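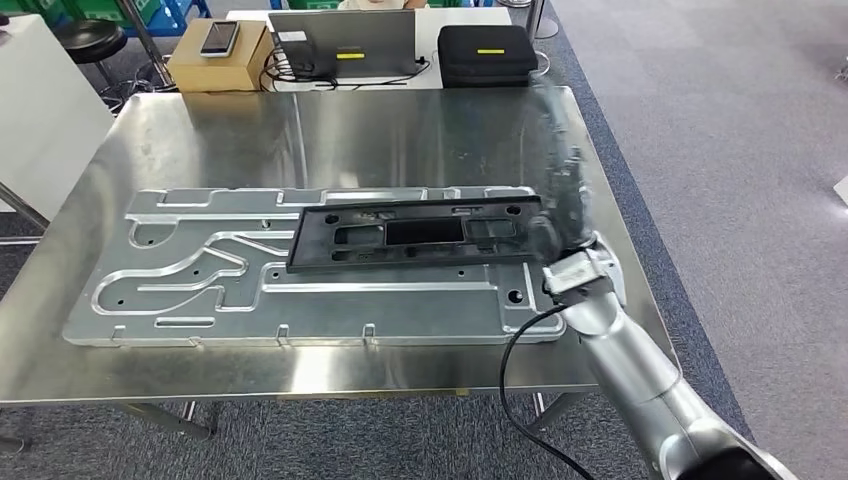
Big grooved aluminum plate, how do I clean it without wrecking it?

Print this page | E-mail to a friend

Posted by Manaia Kerslake, 5 June 2021

Hi all! I picked up a big aluminum plate with a black molded piece that goes on top, and I want to clean both up before they get put together for good. The plate has raised ridges and these long curvy channels all over the left half (pretty, but what a pain to get a rag into), plus little slots and tabs along the edges. The black piece has scuffy gray marks on it. I can't tell if it's plastic or rubber, so I'm scared to put anything strong on it. I've got it all on my steel table and I'd like to not scratch that either. What would you use? I paid 40 bucks for the pair, so I'm not going to spend a fortune.

Pledgate_Pete

Dish soap, warm water, old toothbrush. Start there before you buy anything. For the channels I wrap a bit of rag around a wooden skewer and push it along, and it gets into the curves better than you'd think. If there's gasket gunk left, use a plastic scraper and take your time. Stay away from oven cleaner, it eats aluminum! I ruined a nice cover that way last August and I'm still mad about it. Put a towel down first and your table will be fine.

amska77

sandpaper. 600 wet, then 900 if you want it shiny

Rosie in the garage

Please don't sand any face that has to seal against something! You'll round off the edges and it'll leak forever. A gray scuff pad on the outside is okay if you go easy.

For the black part, try soap first, then a little rubbing alcohol on a cotton swab, somewhere that won't show. If the swab comes up black, stop. Some of those gray marks might just be aluminum rubbed off on it, and mine wiped away with a damp cloth. Oh, and check the small holes for grit before you bolt it down.

Print this page | E-mail to a friend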